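The Bolger Cup

The plant had been in my uncle's family since before the bypass, and the first thing Satov said when he heard I'd inherited it was that I ought to get it looked at. He said it the way people say it about moles.

"It's a cactus," I said. "It sits there."

"It's a Bolger cactus," said Satov, and looked at it through the porch glass with his hat in his hand.

I should explain that I didn't grow cacti. I'd moved to Nonden to do less. My uncle had left me the house, the porch, a drawer full of labels written in pencil, and a plant as wide as a coal scuttle, with brown corky skin up to its waist and spines like darning needles. He had also left a letter. It said to water it when I thought it was dead, and not to let Satov have it.

Satov lived next door. He had a greenhouse longer than his house, and he was in it at six in the morning and still in it at ten at night, with a torch between his teeth. There had been a Mrs Satov, who now lived in Flellden with a man who grew nothing. Satov spoke of this without bitterness. He did say that Flellden had heavy clay.

The business about the Bolger came out gradually, mostly over the fence. Old Bolger had been a schoolmaster who went up a mountain in South America in his long holidays and came down with his socks full of seed. He'd raised 31 seedlings on a shelf above his boiler. Thirty of them had died, or been sat on, or gone to his sister, who put them out for the frost to look after. The last one he gave to my grandfather to settle a debt, and it had stood in the porch ever since, and in all that time it had not flowered once.

"Not once that anybody saw," Satov said.

"What's the difference?"

"They open at night. Your uncle went to bed at nine."

He let me think about that. Then he mentioned the Cup.

The Bolger Cup was given each July by the Nonden and Flellden Succulent Society for the best plant in flower. It had been Satov's for so long that the engraver had stopped charging for the second word. He kept it on the windowsill with a sponge in it. The rules allowed any plant, of any size, provided it was in open flower on the bench when the judge went by, and the judge was Glenys Waaka, who went by once.

I'd met Glenys Waaka in the post office. She was a small woman in a large waxed coat, and she had asked me what my soil was before she asked me my name. I'd said I thought it was brown. She had been very nice about it.

"It won't flower for you," said Satov. "I say that as a friend. It wants a cold dry winter and a hard bright spring, and it wants to be left alone by somebody who knows what he's leaving alone."

So I went in and left it alone.

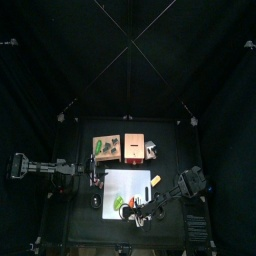
Hester Quill

I left it alone all through October, when the porch smelled of wellingtons. I left it alone at Christmas, when my sister came and hung a bauble on it and had to be bandaged. In January it began to shrink. It drew in its ribs and leaned a little to the west, and took on the look of a man in a dentist's waiting room, and I got out my uncle's letter and read it again. Water it when you think it is dead. But I didn't think it was dead. I thought it was sulking, and he'd left no instructions for that.

Satov came round twice a week to admire the leaning.

"You could always sell it," he said in February. "I'd give you 180 for it. For the sentiment."

"Whose sentiment?"

"Mine," said Satov.

I said no. In March he said 3000, and had to sit down on the boot bench afterwards. I think it was the first large number he had said aloud since the divorce. I made him a cup of tea. He drank it looking at the plant over the rim, and when he'd finished he turned the cup upside down in the saucer, which I believe he meant as some kind of reproach.

On the first warm morning in April I went out in my dressing gown and thought, quite clearly, well, that's dead. The thing had gone the colour of a church door. I gave it a whole watering can, and then, feeling that I'd been mean, I gave it another.

Satov saw me do it. He came across the lawn faster than I'd have thought possible in clogs.

"Two," he said. "Two cans."

"It looked thirsty."

"It has looked thirsty for sixty years! That is how it looks!" He put his hand flat against the glass. "It'll rot. It'll go at the base, and you'll come down one morning and there'll be a smell, and that will be the end of Bolger."

He went home. I heard the greenhouse door, and after a while I heard the radio go on, a thing he only allowed for funerals and cricket.

It didn't rot. It swelled. By May it was standing upright again and had pushed the doormat sideways, and at the beginning of July a grey woolly knob appeared on one shoulder, like something that had come off a cardigan. I picked at it. Then I had the sense to stop picking at it and go and fetch Satov.

He got down on his knees in the porch. He stayed there long enough that I brought him a cushion.

"Well?" I said.

"It's a bud," he said, to the tiles.

After that he moved in, more or less. He brought a camp stool and a thermometer. He brought a shade made out of an old net curtain, and he rigged it up on bamboo so that it could be drawn across at noon and drawn back at four. I had to use the back door. The postman was asked not to slam anything. The bud grew to the length of a finger, and then to the length of a hand, hairy and crooked at the neck, and every evening Satov measured it and wrote the answer on his wrist.

"You do remember," I said, "that if this opens on the right day, it beats you."

"Don't talk near it," said Satov.

The show was on a Saturday, or it had always been, but that year the hall was having its floor done and everything was shifted about. The new time was four in the afternoon, to suit the floor, and Satov went grey when he heard.

"Four," he said. "It'll open at nine at night. It'll be shut by breakfast. By four it'll look like a wet sock."

"Can't we hurry it up?"

"You can't hurry it. You might be able to deceive it."

What he had in mind was darkness. He'd read that if you took the daylight away from a night flowerer early enough, and gave it a lamp when it expected to be asleep, it might lose its place. We carried the plant through to the larder, with oven gloves and a good deal of language, and hung blankets over the window. By day it stood in the dark among the chutneys. By night Satov sat beside it with two desk lamps and his late father's sun-ray machine, reading seed lists, his face slowly going the colour of ham.

On the day of the show the bud had gone fat and pale at the tip. Satov hadn't slept. He had a plant of his own to take, a neat little thing with a ring of pink flowers on it like a bathing cap, and he'd forgotten to water it.

We drove to the hall with the Bolger in the back under an eiderdown and Satov under there with it. I could hear him talking. I'm not going to say what he was saying, as it was plainly private.

At half past three it was on the bench, shut. At quarter to four it was on the bench, shut, and Satov had borrowed a tablecloth and put it over both the plant and himself. People came by and looked at his legs. A woman from Flellden asked me if it was a display.

At four Glenys Waaka came in through the side door in her waxed coat and started at the far end.

She didn't hurry. She looked at the stone plants, and at the aloes, and she bent down to a tray of seedlings and said something to it. She looked at the pink bathing cap for a good while and wrote in her notebook. Then she got to us.

"Is Mr Satov under there?" she said.

"Yes," I said.

"Is he coming out?"

The tablecloth moved, and he came out backwards with it over one shoulder. Behind him the bud had split. I won't call it open. One white petal had come away from the rest and was sticking out sideways, and there was a smell, quite faint, of lemons and clean washing. We all three looked at it. I could hear Satov breathing.

"Open flower," said Glenys Waaka, "is what the rule says."

"It's opening," said Satov. "Look at it! It'll be out by five."

"I go by once, Mr Satov."

"You could go by slowly."

She considered this. She put the cap back on her pen, and she took it off again. Then she said that she was very sorry, she knew what it was and she knew what it had cost somebody, and she went on to the next bench, where there was a jade plant in a teapot.

So Satov won the Cup, with the bathing cap. They called his name twice. He didn't go up for it, because by then a second petal had moved, and in the end somebody brought it over and stood it on the bench beside him, and he hung his hat on it.

It was out by twenty past five. It was as wide as a dinner plate and so white that it made the tablecloth look like something you'd wipe a dog with. The hall had mostly emptied. Glenys Waaka came back without her notebook and stood with her hands in her pockets, and the man who was waiting to lock up turned off the big lights when he saw that we'd rather have it that way.

Satov went over it with a paintbrush, taking pollen. He wrapped it in a bit of greaseproof and gave it to me, and told me to put it in the fridge, on the top shelf, away from the cheese.

"Next year," he said, "I'd give it one can."

"I thought two."

"One," said Satov, "and I'll do it."

I said we'd see. He carried it out to the car himself, without the oven gloves, and we'd got as far as the bypass before he asked me whether I had any tweezers.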